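### 3.2 Robot cell and daily upkeep

All trials were run in a single cell at Lunport, built around one humanoid with two arms and multi-fingered hands. The cell holds a white table, a grey refrigerator next to its right-hand end, and enough floor for the robot to stand and turn. Bottles of drink serve as the test objects. The work at the table, at the refrigerator and on the floor below is shown in Figure 5.

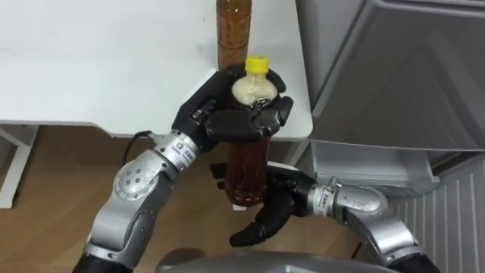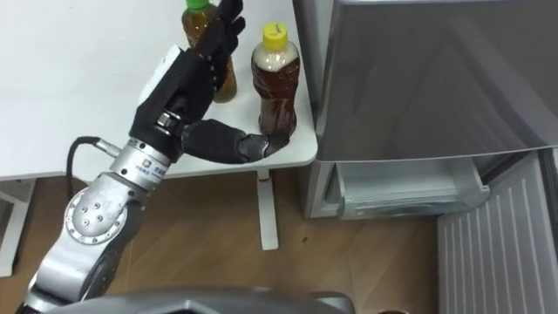
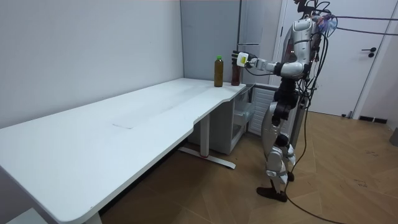
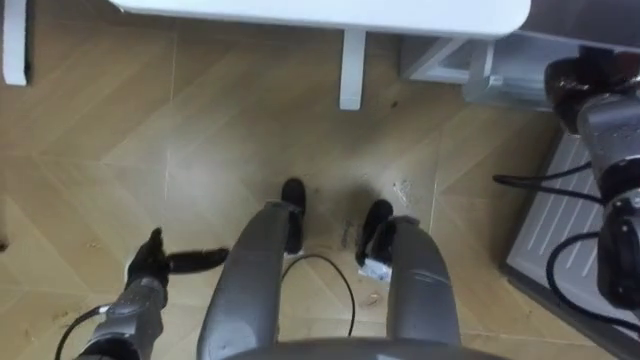 **Figure 5.** The cell at Lunport. First panel: a yellow-capped bottle held with both hands, from the head camera. Second: one hand open beside two bottles, refrigerator drawer out, same camera. Third: robot and table from the fixed camera. Fourth: the head camera pointed down at the legs and floor.

**Layout.** The table was placed first and the rest of the cell was measured from it. We tried it in two positions. With the refrigerator further off, the robot had to take a step between picking up a bottle and lowering it to the drawer, and most of the failed trials in that first week came from the step. With only a narrow gap between tabletop and refrigerator, both can be reached from one standing place. The price is that the elbow sometimes passes close to the table corner, so the planner (Flestik, our own code) treats the corner as a block slightly larger than it is.

The drawer is pulled out by the operator before a run. Opening it is a separate task and is not reported in this paper.

**Cables.** The robot is tethered. Cables leave the upper body and go up out of the way, and a further long cable drops from the back to the floor. This last one has given us more trouble than any other part of the cell. In June it was stepped on twice, and the second time the connector had to be replaced. It is now laid out in a loose curve behind the robot before every session, with enough slack for one full step to either side. We tried a floor clip and gave it up — it held the cable well but pulled on the connector whenever the robot leaned forward.

The cables at the wrists are shorter and move with the arms. They are checked by hand with the motors off, bending each wrist to the end of its travel and looking for a loop that goes tight. A loop that is too long is nearly as bad, as it can catch under the edge of the table when the arm comes up from below.

**Hands.** The fingers are zeroed at the start of each day. The routine closes and opens each finger 5 times and compares the end position with the stored one. Where the two differ, the tendon is re-tensioned with the hex key kept at the operator's desk and the routine is run again. Over the whole study the hands went through about 4000 grasps, and the thumb joints needed the most attention. One thumb was changed for a spare supplied by Hurkatum. Trials made between the first sign of slip and the change were thrown out.

Bottles are heavier than the blocks used by Lý in the earlier work, and the load shifts as the liquid moves. For this reason the controller allows a second hand under the base while the first holds the neck and shoulder (Figure 5, first panel). Caps are tightened by the operator before the bottles are set out.

**Cameras.** The head camera gives the view used by the policy. The fixed camera is used only for scoring and for finding out afterwards what went wrong. At the start of a session the head is tilted fully down until both feet are in view, as in the fourth panel. This gives a quick check on where the robot is standing, and it also shows the state of the floor and the lower cables. The floor is swept at the end of the day. Grit under a foot changes the ankle reading by a small but visible amount, and we lost most of a Saturday to this before the cause was found.

**Log.** Upkeep was done by Thư Nông, who also kept the cell log. Each entry gives the time, the part touched and the number of the next trial. Of the 1513 trials kept for analysis, 6 followed a repair on the same day and are marked as such in the data files. Leaving them out does not change the results in Section 4.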